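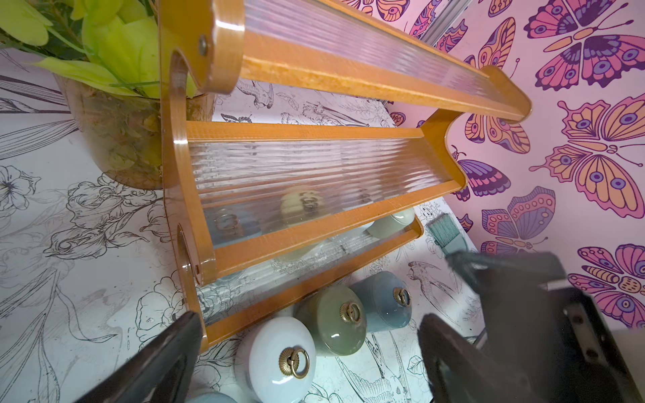 Detlef Hinrichs

News > Local > Plamorville

Front page Local Sports Letters Notices

Plamorville flea market moves to the old tram depot in May

The flea market in Plamorville will leave the church square and open in the former tram depot on Botha Street in May. The town council agreed to the move last night with a majority of two votes.

The market has been on the square for 16 years. Residents of the nearby houses complained many times about delivery vans in the early morning, and a petition against the present place collected 1,018 signatures. Under the new plan, sellers may drive in from 6 a.m. and the doors open for visitors at 8 a.m.

The depot has room for 103 stalls. Small furniture, glass and kitchen goods will be in the front hall, books and clothes in the back one. New goods are still not allowed. The price of a stall stays the same until the end of the year.

Ultan Hanrahan, who speaks for the sellers, is content with the decision but he has one worry. "On the square people came to us by chance, after the bakery or the bus," he said. "To the depot they must want to go." The sellers have asked for signs at the station and for a later bus to Grindau. The council will answer on the bus question next month.

Sellers who have a fixed place now must register again at the town hall.

Comments

marlies_k
Finally a roof! Last autumn I lost a whole box of books to the rain.

Old Grindauer
And where do we park? The depot yard is full already when there is football.

tobben
Will the waffle stand move too? The article does not say.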